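Fladard two-finger gripper kit: long-term review

Posted 2025-12-28 by Kevser Canpolat

Fladard sells its gripper kit on one sentence, printed on the lid and repeated in the manual: "picks what you pack". I've been running one since May at a bench where we sort mixed soft goods before they go into gift sets, and I would like a word with whoever wrote that sentence.

What you get is a pair of black fingers, a drive unit, a wrist camera with its bracket, a cable that is too short, and a licence for the Stenance control software. You supply the arm. Ours is an Amuvik, the smaller of the two they make, bought second-hand and in better condition than its paperwork. We paid 1,186 for the kit, plus tax. Fitting took Etornam Nyarko an afternoon, most of it spent finding a longer cable.

On boxes it is fine. Tins, jars, cartons, anything with two flat sides and a will of its own: the fingers come together squarely, the force reading in Stenance settles, and the item goes where it is told. If you pack boxes, you could stop reading and buy one, though you could also buy something cheaper.

The trouble is the soft stuff, and it took us longer than it should have to see it.

What went wrong

Stenance decides whether a grip is good from two readings, finger gap and motor current. If the fingers stop before they are fully shut and the current is above a set level, it calls that a hold and lets the arm move. For a tin, fair enough. For a zipped bag it means that a fold of cloth the thickness of a few sheets of paper can count as a hold, provided the fold is stiff enough. The software doesn't know whether it has the bag or a corner of the bag.

So we got drops. A pouch would come up by a flap, swing, and let go halfway across the bench. Hülya Güler, who keeps the fault sheet, had 42 of them written down from a run of 1,000 picks, every one marked "hold OK" in the log. I'd have forgiven the drops. What I mind is the log. A machine that drops things and knows it can stop and ask for help, whereas ours carried on to the next bin with nothing in its fingers and placed that nothing very neatly.

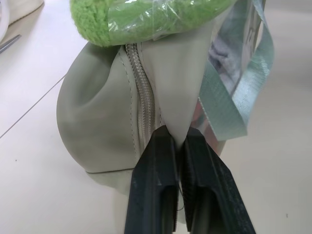
The default approach is straight in at the middle of whatever the camera has outlined, with the fingers closing until the current rises. On a full, round body the fabric slides out from between the tips until they catch on whatever is left – a seam, a flap, the end of a zip. You can watch it happen if you slow the speed right down. At normal speed it looks like a clean pick, and I had looked at plenty of them and thought so.

Threads are the other problem. Fladard cuts a long groove down the face of each finger, to save weight according to the manual. Loose cotton gets into it and stays there. After a week on sewn goods ours had a small nest on one side, and Etornam was clearing it with tweezers each morning. The maintenance page says "wipe as required".

The safety part

In August we had the fault that made me write this. An item with a long ribbon was picked by a fold of its fabric, and the ribbon had gone under a neighbouring package. The arm lifted, the ribbon pulled tight, and the current went up. Stenance read the extra current as a firmer hold and carried on lifting. The package came with it, tipped off the bench edge and landed near Hülya's foot. It was light and she was unhurt, and we switched off for the day.

I don't think a rise in load during a lift should ever be treated as good news. When I put this to Fladard's support desk, I was told that the hold check and the collision check are separate features and that collision belongs to the arm. Amuvik's people said the arm's limit is set for contact with a person or a fixed object and a light tug falls well below it. Both answers are correct as far as they go. Between them is a gap wide enough for a parcel.

To be fair to Fladard, a software update followed in autumn. It adds a setting called "lift verify", which raises the item a little, pauses, and compares the current before and after. It is switched off when you install it. You'll find it under Advanced, below the colour theme. With it on, the empty placements have nearly stopped and the snag we staged with a bit of string was caught on each try. It also makes every pick slower, and I suspect that explains why it's off.

What we changed

We turned lift verify on and locked the setting. Ribbons and straps are tucked in by hand before anything goes on the bench, a job the kit was meant to spare us. Soft items are spaced out so that nothing lies on top of anything else. Lifting speed is down by half for anything with a zip. There is a strip of tape on the floor and people stay behind it while the arm is moving.

Sneha Awasthi, who runs the same kit at another site, has gone further and fitted rubber pads over the finger faces. They cover the grooves and she reports less slipping. I have tried a pair and agree about the thread, but I'm not yet persuaded about the slipping, and the pads wear at the tips.

Good points

The fingers are tough. Ours have hit the table more than once and show only scuffs. The camera bracket stays put, and the picture is clear enough to see stitching, so when something does go wrong you can at least go back and look. Spare fingers arrive quickly. The support desk answers emails, even if I didn't care for the answers.

Bad points

The grip check is too easily pleased. The one setting that helps is hidden and off by default. Grooves collect thread. The cable is silly at this price. The manual has four pages on mounting patterns and one paragraph on soft items, and the paragraph says to "adjust force to suit".

Would I buy it again? For tins, perhaps, if the price came down. For pouches, plush and anything with a strap, I'd want to see it run on my own goods, at full speed, for a whole shift, with someone other than the software counting the drops. Fladard offered me a demonstration before we bought. It was done with boxes, and I should have asked.

Two stars out of five. I'll look at the score again if lift verify is on by default in the next release.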